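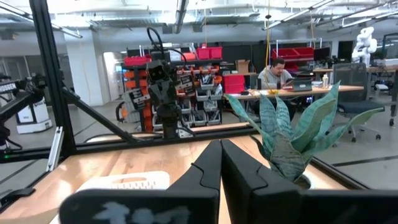

White plastic basket on the wooden table, Loltholm, May

The reading course in Loltholm now has 60 adult learners, and 30 of them came back after the winter break. We lent 400 books from the Sunik list. The evening group has moved to 7 p.m., as the learners with shift work had asked.

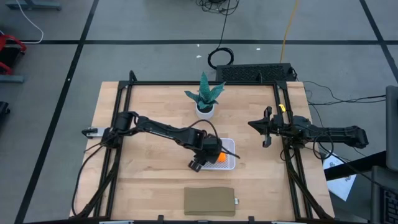
Two teachers are still missing for the autumn. Žukauskas will print the second workbook when Uris confirms the paper price.

Þröstur Fogh, course leader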